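Equipment Planning Coordinator (part-time, 12-month contract)
Arkeo - Jirnham office

Arkeo is hiring someone to plan and track equipment purchases for our home robotics group. You will report to Bradley Bainbridge.

What you will do
Keep the equipment budget current
Get quotes for grippers, arms, controllers and cables
Keep a spares list for the Jirnham and Grarnedwood sites
Approve orders up to $3000 - anything higher goes to Bradley

You should have two years in purchasing or lab operations and be comfortable with spreadsheets. An engineering degree is not required. 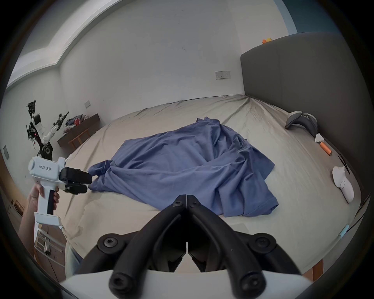

Budget requests come from the people doing the handling work, and you will need to turn them into part numbers and delivery dates. Laundry and bedding tasks are a large share of it. A setup with two hand-held grippers, a controller and a bed with a cloth on it has to be priced as a whole, down to the cables.

To apply, send a resume and a short note on a purchase you planned. Quote reference 455. Applications close Oct 21, 2022.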